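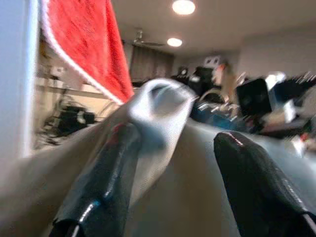

Häufige Fragen zu Pumeo, unserem Steuerungs- und Planungsstack für textile Objekte

Stand September. Die Antworten stammen von Elsie Fairweather (Wahrnehmung, Greifplanung) und Ayodele Onuoha (Regelung, Werkzeuge). Wer eine Produktbroschüre erwartet, ist hier falsch. Wir haben in den letzten Monaten zu viele Vorträge gehört, in denen das Handtuchfalten als gelöst galt, und schreiben lieber auf, was bei uns geht und was nicht.

Was macht Pumeo überhaupt?

Pumeo nimmt die Bilder der Handgelenkkamera und die Gelenkwinkel entgegen, schlägt Greifpunkte auf Stoff vor, plant die Bewegung dorthin und regelt sie aus. Mehr steckt nicht drin. Es gibt kein Sprachmodell, das sich überlegt, ob die Wäsche schrankfertig aussieht. Die Aufgabenfolge steht in einer Konfigurationsdatei, und die schreibt ein Mensch.

Kann der Roboter damit Wäsche falten?

Kommt darauf an, was Sie falten nennen. Ein einzelnes Tuch, flach ausgelegt, glatter Tisch: ja, meistens. Ein Knäuel aus dem Korb: manchmal. Zwei Stoffteile, die übereinander hängen, sind nach wie vor der Fall, bei dem wir im Labor die Hand am Notausschalter haben. Wenn Ihnen jemand ein Video davon zeigt, fragen Sie nach den Durchläufen, die nicht im Video sind.

Wie oft klappt es denn?

In unserer letzten Testreihe waren es 180 Versuche mit einem zerknüllten Tuch als Ausgangslage. In 52 davon hat der Greifer beim ersten Zugriff eine Ecke erwischt. Das ist keine gute Quote, und wir runden sie auch nicht auf. Mit erneutem Zugreifen wird es besser, aber dann reden wir über Geduld und nicht mehr über Wahrnehmung. In Tabellen, die beides in eine Spalte schreiben, lässt sich viel verstecken.

Warum ist Stoff so schwierig für die Wahrnehmung?

Eine Tasse hat eine Form, ein Tuch hat jedes Mal eine andere. Die Handgelenkkamera verschärft das noch: Der Stoff, den man gerade greift, liegt direkt vor der Linse und verdeckt gern genau die Fingerspitze, deren Lage man wissen will. Auf dem Bild ganz oben verschwindet die Spitze des linken Fingers unter einer Falte. Dem Netz bleibt dann nur eine Vermutung aus den Gelenkwinkeln, und so behandeln wir sie auch: Der Schätzwert bekommt eine große Unsicherheit, und der Planer muss damit leben.

Dazu kommt die Bewegungsunschärfe. Im selben Bild ist der Hintergrund rechts zu Blöcken verschmiert, und die helle Stofffläche vorn ist ebenfalls unscharf. Kantendetektion kann man auf solchen Bildern vergessen. Die Trennung von Rot und Weiß funktioniert, sie verrät einem aber nichts darüber, wo das weiße Tuch aufhört und wo es sich nur umschlägt.

Hilft eine bessere Kamera?

Etwas. Kürzere Belichtung bringt weniger Unschärfe und mehr Rauschen, und bei Zimmerlicht ist man schnell am Ende. Wir haben damit Wochen verbracht. Der größere Gewinn kam daher, dass Pumeo unscharfe Bilder inzwischen erkennt und den Greifpunkt in dieser Zeit nicht neu schätzt. Vorher sprang das Ziel mitten im Anflug umher und der Arm lief brav hinterher.

Was ist mit Prernine? Gehört das dazu?

Prernine ist unser Werkzeug zum Durchsehen von Aufzeichnungen. Es spielt Kamerabild, Gelenkdaten und Planerentscheidungen synchron ab. Man kann an jeder Stelle anhalten und nachsehen, was der Planer zu diesem Zeitpunkt glaubte. Nach unserer Erfahrung ist das mehr wert als das nächste größere Netz. Leider lässt es sich schlecht vorführen, deshalb fragt auf Messen selten jemand danach.

Brauche ich Prernine, um Pumeo zu benutzen?

Nein. Sie werden es aber wollen, spätestens wenn der Arm das erste Mal ins Leere greift und das Protokoll »Griff erfolgreich« meldet. Diese Meldung kommt aus der Fingerstellung. Eine dünne Stofflage und gar kein Stoff sehen für den Positionsgeber fast gleich aus. Der Fehler ist bekannt und offen.

Wie schnell läuft die Regelung?

Der innere Regelkreis läuft mit 1.000 Hz. Die Wahrnehmung braucht 40 Millisekunden pro Bild, auf unserem Rechner, ohne weitere Last. Bitte werben Sie nicht mit der ersten Zahl. Wenn das Ziel nur alle 40 Millisekunden aufgefrischt wird, fährt der Arm dazwischen sehr präzise an eine veraltete Stelle.

Reicht es, mehr Daten zu sammeln?

Das hören wir oft, vor allem von Leuten, die Daten verkaufen. Mehr Aufzeichnungen haben bei uns geholfen, solange neue Stoffe und neue Räume dabei waren. Weitere Durchläufe mit demselben Tuch am selben Tisch haben nichts gebracht außer einer schöneren Kurve auf dem Testsatz, der leider auch an diesem Tisch entstanden war. Den Testsatz haben wir danach verworfen. Aufgeräumt wird der Hintergrund für Aufzeichnungen übrigens nicht.

Unterstützt ihr den Greifer von Wuyts?

Die Bewegungsplanung ja, die Kraftregelung nein. Der Treiber liefert die Motorströme zu unregelmäßig, um daraus einen Zug am Stoff abzuleiten. Wir haben das gemeldet. Bis sich etwas ändert, läuft der Greifer bei uns nur positionsgeregelt, und bei straff gezogenem Stoff heißt das: langsam fahren.

Stimmt es, dass Biromlow auf Pumeo umgestiegen ist?

Biromlow testet den Planer. Von Umsteigen war in keinem Gespräch die Rede, das wir geführt haben.

Kann ich das in meiner Wäscherei einsetzen?

Wir raten ab. Es gibt keine Sicherheitsabnahme, keinen Bereitschaftsdienst und niemanden, der nachts um drei ans Telefon geht, wenn ein Laken im Handgelenk hängt.

Wo melde ich Fehler?

Im Ticketsystem, mit der Prernine-Aufzeichnung und der Konfigurationsdatei. Tickets mit dem Text »greift daneben« und ohne Anhang schließt Ayodele kommentarlos. Bei Fragen zu den Greifpunktmodellen bitte Elsie eintragen und die Version des Modells nennen, sie steht in der ersten Zeile des Protokolls.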